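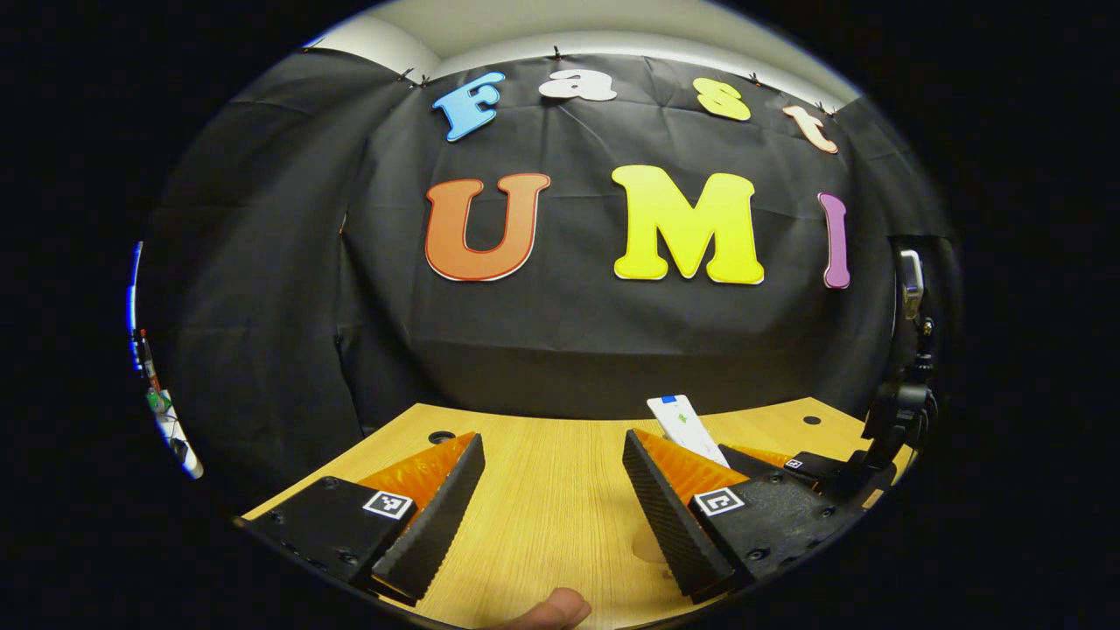 Fast loaf or overnight loaf for a working week?

Sundum Kitchen Boards > Bread and Baking > Everyday loaves

marmaladehat
Posted March 9, 2018

Hello all, I've been reading this board for months and finally made an account, so forgive me if it's been asked before (I did search, and got lost for a whole evening in a lovely thread about crumpets).

I bake for the four of us and we get through a loaf most days. Up to now I've been making the quick tin loaf from the back of the flour bag. I mix it when I get in, let it rise while I do tea and the school bags, and it's out of the oven before bedtime. Everyone eats it, there are no complaints, and it makes good toast. But it goes stale by the second day, and there's something a bit cardboardy about the flavour that I can't stop noticing now that I've noticed it.

My sister-in-law swears by the overnight method with hardly any yeast, and she's been on at me since Christmas. I tried it twice. The first one was gorgeous. The second had spread all over the worktop by morning and I cried a little bit, if I'm truthful, as there was nothing else in for packed lunches.

So my question is whether any of you manage slow bread on an ordinary working day, or whether I should stay with the fast loaf and stop feeling guilty about it. My dough is strong white flour, 350 grams of water, a spoon of salt and a whole sachet of dried yeast.

pennyroyal_tea
Welcome, marmaladehat! Lovely first post, and please don't feel guilty about anything that gets eaten.

I've done overnight dough for years, all the way through shift work, and I promise it does settle into a habit. Mine gets mixed after the washing up, which takes me hardly any time because I don't knead it at all, only a stir with a wooden spoon until the dry bits have gone. Then it sits with a plate on top until I come down in the morning. Shape it, kettle on, shower, into the oven, and it's cooling by the time I leave the house.

Your runaway one sounds like too much yeast or too warm a kitchen. Did you use the whole sachet? If so there's your culprit, poor thing. For an overnight rise you want a good pinch, and that's all.

old_bakestone
I'll be the grump then. I worked in a bakery for 30 years, and I get a bit tired of hearing that quick bread is somehow second best. A well made quick loaf is a fine thing. Most of what people dislike in it comes from rushing the wrong bits. They skimp on the kneading, they leave it in the airing cupboard where it gets far too hot, and then they cut it while it's still steaming.

To the original poster: halve your yeast, use cooler water, and give it a second rise in the tin that's as long as it wants, even if you have to stay up for it. You'll be surprised how much of that cardboard taste goes. A knob of butter or lard rubbed into the flour will help it keep as well.

pennyroyal_tea
Nobody called it second best, bakestone! But halving the yeast and waiting longer is halfway to my way of doing it, so I'm claiming you for our side.

old_bakestone
You'll do no such thing. There's a world of difference between an extra hour and leaving a bowl of dough out all night for the cat to sit in.

tuppence_blue
Can I put in a word for the fridge? I'm a bit of a nervous baker and I never could get on with leaving dough out, particularly in August when our kitchen is like a greenhouse (south facing, big window, lovely for tomatoes and hopeless for everything else). In the fridge it goes so slowly that it hardly matters if you oversleep or the bus is late. I've left one for 2 days by accident and it was the nicest of the lot, a bit tangy, with those little blisters on the crust.

The drawback is that it's cold and stiff when it comes out and needs a good while in the tin before baking. So I make it the night before and bake the evening after, when I get home. It isn't fresh for breakfast, but it's had the night to set and it slices beautifully for sandwiches.

marmaladehat
Oh, you're all so kind. Yes, it was the whole sachet, I feel very silly! I just carried on with the same amounts as always. And no cat, bakestone, although we do have a toddler who would sit in it given the chance.

tuppence_blue, what do you cover yours with in the fridge? I used cling film and it dried out at one side where it had come loose.

tuppence_blue
A big lidded tub from Oei, the ice cream sort of shape. It stacks under the milk, and I rub a drop of oil round the inside first. I was given a Cluvetex proving cloth for my birthday and it's very pretty, but in the fridge the dough got a skin on it, so I keep it for rolls on the worktop.

gorsebank
I have to disagree about the Cluvetex. I've had mine for ages and never had a skin. You do have to dampen it well and wring it out, and perhaps it depends on how cold your fridge runs. I wouldn't want anyone put off.

On the main question, I do both and I don't see why anybody has to choose. I've got a Moltix mixer with the dough hook, so a quick loaf is no bother on a Monday when I've forgotten to think ahead, and at weekends I take my time. One thing that's helped the quick ones enormously is saving a lump of dough from the last batch, the size of an egg or so, and keeping it in a jar in the fridge. Tear it into the new dough and it tastes as though you'd been planning it all along.

old_bakestone
Now that is a proper tip. We did the same, only with rather more than an egg. Use it within a few days, mind, or it turns grey and sulky.

pennyroyal_tea
I'll agree with him on that one. Mark the calendar.

marmaladehat
Back with a report, as promised to nobody but myself! I did bakestone's version first, half the yeast, cooler water and butter rubbed in, and it was much softer the next day, my husband noticed without being asked. Then I made a fridge one in an old ice cream tub. It came out slightly flat but the flavour was wonderful, and it was all gone before I'd thought to save a slice for the morning.

I've saved a lump in a jar for the next one. Does it matter if the lid is on tight?

gorsebank
Leave it a bit loose, love. Mine popped once and I was picking dough off the butter dish for a week.

6 people found this thread helpful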